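Odport busca una persona para planificación de agarres en simulación. Equipo de 8, código en C++ y Python, y un planificador, Carance, que funciona de maravilla siempre que no haya nada que agarrar.

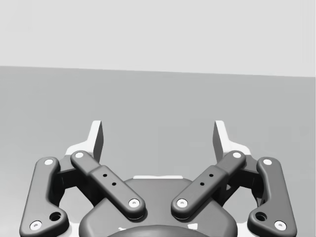 Follance: ¿Hay que saber de percepción o basta con control?

Basta con control. La percepción se aprende aquí, depurando 146 pruebas que fallan por turnos. Ofrecemos contrato indefinido, teletrabajo y 15 minutos diarios de reunión que duran lo que duran.

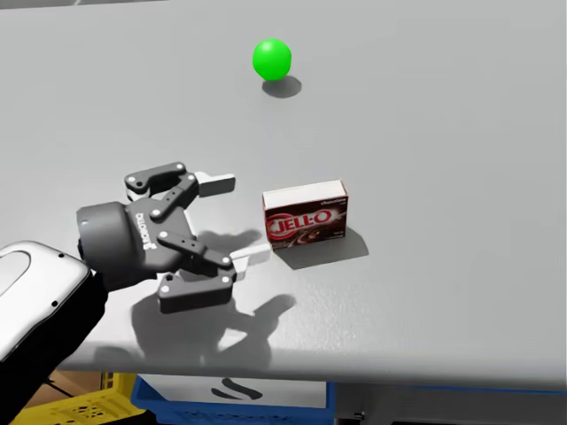 Escena de simulación con pelota verde y caja de JELL-O.

CV y algún repositorio, hasta el 11/7/22. Ref. 242.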